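The great soft toy sort-out

I have finally tackled the soft toys, and I'm so pleased with myself that you're all going to have to hear about it!

It started in September, when the big basket in the Bramley house (yes, we still call it that, two years after moving out of Bramley) gave up and split down one side. Everything came tumbling out – bears, rabbits, a giraffe I'd completely forgotten – and I thought, right, now or never.

My rule was simple. If it gets cuddled, it stays. If it has lived at the bottom for a year, it goes to the toy swap at Palow, which takes clean plush and sells it on for next to nothing. I washed the lot at 30 in old pillowcases with the ends knotted, and they came up beautifully. Do try the pillowcase thing, it saves all the little sewn-on bits!

I can't be doing with fancy storage. Old cardboard boxes are brilliant for sorting, especially the low ones, and it doesn't matter a bit if the edges are tatty. You can see what you've got without digging, and the bigger ones can just loll about over the side. 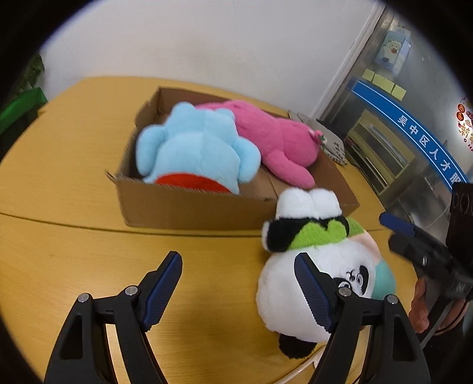 Pandas are staying, by the way. All pandas, for ever, no discussion. I'm more torn over the blue ones, as we seem to collect them, and I keep changing my mind at bedtime.

Next up is the jigsaw cupboard. One of them is 200 pieces and I have found 63 so far – wish me luck!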